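Gultell Press will publish the third Azar novel in March, closing the sequence Noura Hattar began with The Lenddale Ledger. The manuscript runs to 311 pages, against 245 for the second volume, and covers a single winter in the port city of Lenddale.

Editor Suha Geagea said the added length comes from a second narrator, the surveyor Tadireck, who until now has appeared only in letters. His chapters are in the present tense. Azar's remain in the past.

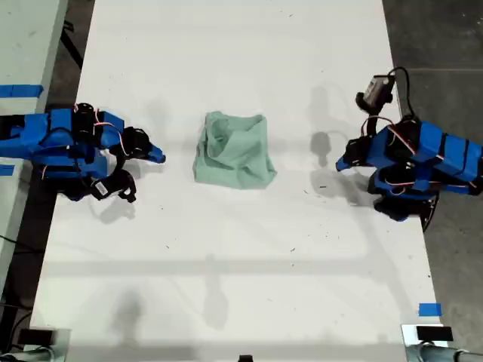

The book has 20 chapters and a glossary. Hattar cut 10 further chapters in the second draft, most of them set before the siege, and has said she does not plan to release them. The map has been redrawn by Ignacio Garrido to correct the position of the north lock, which moved between the first two volumes.

Rawan Haddadin returns as reader for the audio edition. Kelly Tapley will read the Tadireck chapters. Both formats go on sale the same morning, and the paperback of the second volume will be reissued with a matching spine.
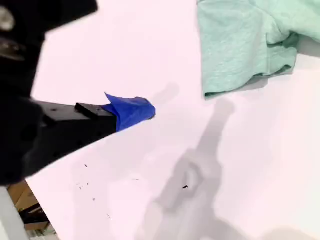 A black gripper, seen close up.

Advance copies go to booksellers one month before publication. The opening chapter will appear in the Gultell spring catalog.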